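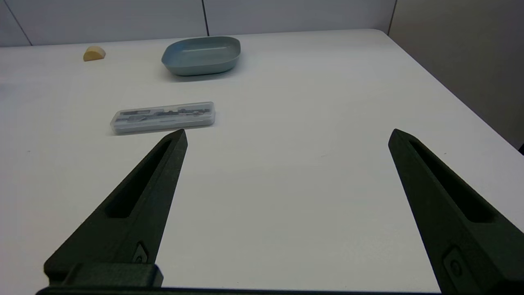
Aminu Okeke would like it known that a desk is for working at, and that he has said so in 11 emails. Brendovska, the study-room company he writes them for, has now turned the emails into a campaign.

Clear Desk July asks members at Rustura and Flerden to take home whatever they brought. Last term's lost property came to 1,193 items, of which 843 were pens. Small red juice cartons are a growing concern. 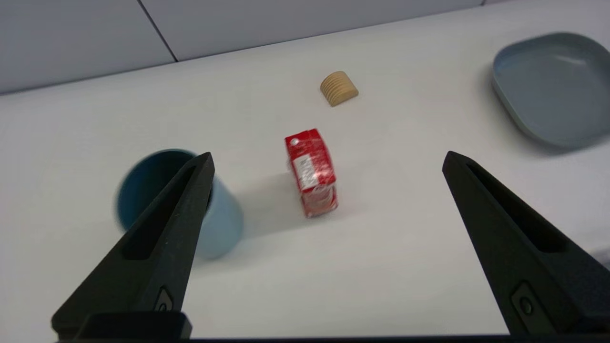
Members may keep 2 things on a desk overnight, provided one of them isn't lunch. Clear pencil cases are encouraged, as the owner can see what is missing without emptying it over a neighbour.

"We tried trusting people," said Teresa Wysocka. "It was a pleasant week."

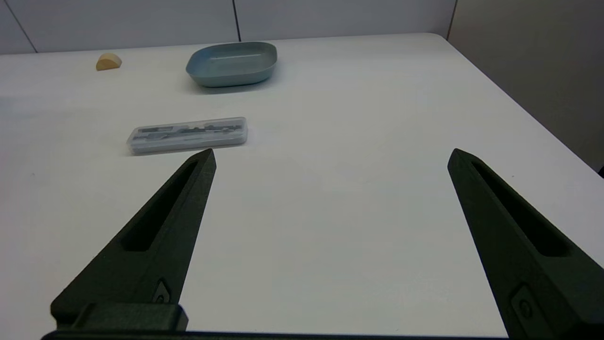 Notes to editors
Unclaimed compasses may be collected from the front desk before 6pm. Unclaimed juice may not.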